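Home Forums Manipulation Simulation and Evaluation New posts Search

Ranking policies in sim with scanned household objects: how much do you trust it?

ida_diekmann
May 14, 2024

We have finished the first full run of the Hakala evaluation set and I would like comments before I write it up. The setup is one arm, a two-finger gripper, one marble-textured counter and a pool of scanned objects placed at random. Backgrounds and camera positions are drawn per episode. Each episode is one pick with a text instruction. Four policies, 2000 episodes in total, split evenly. We then repeated 20 of the layouts on the real bench for every policy.

The ranking in sim matches the ranking on the bench. The absolute success rates do not match, and sim is lower for all four. The gap is largest for the policy that leans most on the wrist camera.
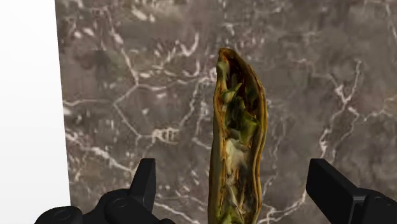

3 min read

My reading is that the wrist view is where rendering matters most. At that distance the food scans fill a large part of the view, and the texture on the cut faces is baked in with its own shadows. Turn the object and the shadows turn with it. The side cameras are far enough away that this hardly matters.

hhinrichs
Twenty layouts is thin. With four policies you can get the right order by luck more often than people expect. What is the interval on the difference between second and third place?

ida_diekmann
Wide. They overlap. First and fourth are clearly separated, second and third are not. I will say so in the text.

hhinrichs
Then the claim is "separates good from bad," and the title should not say "ranking."

kai_sperling
I disagree with Helmut a little. For picking a checkpoint, good from bad is most of what I need. What bothers me more is the object pool. A large skull next to a loaf of bread is not a kitchen, and a policy trained on kitchens may fail there for reasons that say nothing about grasping.

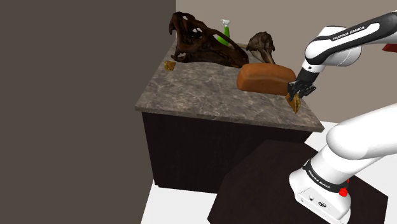
Side view. Small yellow object in the gripper, bread and two skulls on the counter.

dxenos
Odd combinations are fine if you report them as their own group. We do this at Jatevden: one split with plausible neighbors, one with whatever the sampler returns. The drop between the two is a number in itself. If you merge them you lose it.

The scale of the scans is a separate question. Ida, do you normalize size? That bread looks very big next to the gripper.

ida_diekmann
No normalization beyond a cap on the longest side. The loaf is near the cap. I can split by neighbors after the fact, the layouts are all logged.

l_sydorenko
I reran part of this with our Stellura checkpoint, 480 episodes, same sampler. Before anyone argues about textures I would look at occlusion. A tall, narrow target behind a long object is a different problem from the same target in the open, and from a front camera you often lose the bottom of it.
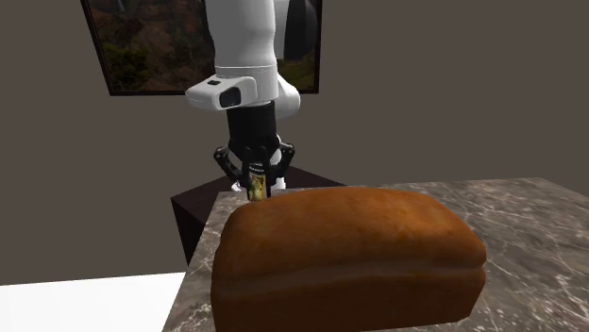
I sorted the episodes by how much of the target the front camera could see at the start. In the lowest bin our success rate was less than half of what it was in the highest. Turning the baked shadows off changed it by a couple of points, which is inside the noise for that sample size. So I doubt that rendering explains your gap - at least not most of it.

ida_diekmann
Did your policy use the wrist camera at all? Ours that suffered most does.

l_sydorenko
It does, but it was trained with the wrist image dropped at random. So not a clean comparison, agreed.

hhinrichs
Occlusion should hurt on the bench too, if the layouts are the same. It explains variance between episodes. It does not explain why sim is lower than real.

dxenos
Unless the real layouts were placed by hand and drifted toward easier ones. How were they placed?

ida_diekmann
By hand, against an overlay from the front camera. Position error was not measured. I will measure it on the next batch and also run 400 more episodes of the wrist-heavy policy with relit scans. Results in this thread, probably not before October.

kai_sperling
Please post the sampler seeds along with it.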